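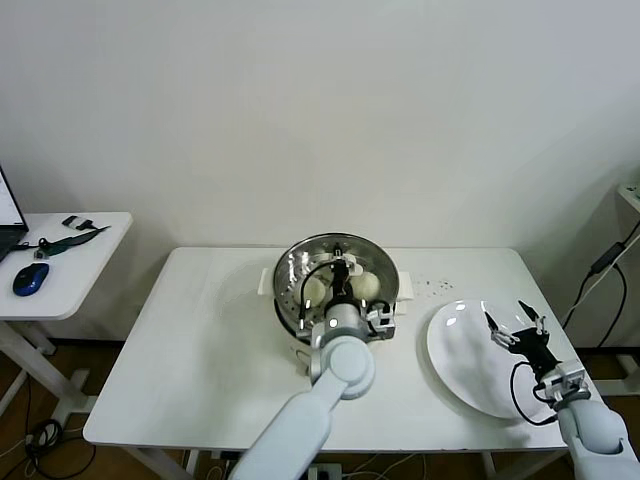
Birutė Liepiņa, Communications Officer

News > Community > Food and Dining

This site uses cookies to improve your visit. By continuing, you accept our cookie policy.

Brokgate Public Library Opens Collection of Family Recipes

The Brokgate Public Library has opened its community recipe collection to the public, following a cataloging effort that began last December. The collection holds 2908 handwritten and typed recipes given or lent by residents of the town and the neighboring district of Pelidberg. The oldest dated item is a household notebook from 1923, written in pencil and donated by the Nedeljković family.

Breads, dumplings and steamed buns form the largest section, with 812 entries. Many of these recipes were never written out in full. Library staff met with the cooks or their relatives to fill in missing amounts and cooking times, and both versions are kept on file – the original page and the completed text.

"A recipe card often leaves out what the family already knew," said Kyung-hwa Ban, head of local history. "We have recorded those details where the donors could supply them, and we have left the gaps where they could not."

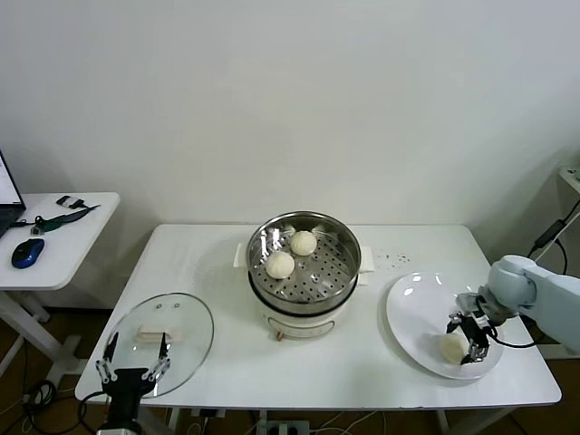
Access and Borrowing

The originals may be viewed in the local history room by appointment. Copies are available at the main desk and may be borrowed for three weeks with a library card. Recipes in languages other than English are filed with a translation where one has been completed. Readers who can help with the remaining pages are asked to contact Chidubem Bassey in the cataloging office.

The library will also publish a printed selection later in the year. It will include recipes from more than 8 neighborhoods, with notes on ingredients that are now hard to find.

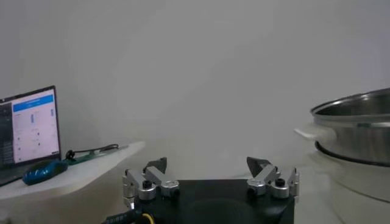

The library continues to accept recipes for the collection. Forms are available at the main desk.

© September 2020 Brokgate Public Library | Contact | Back to top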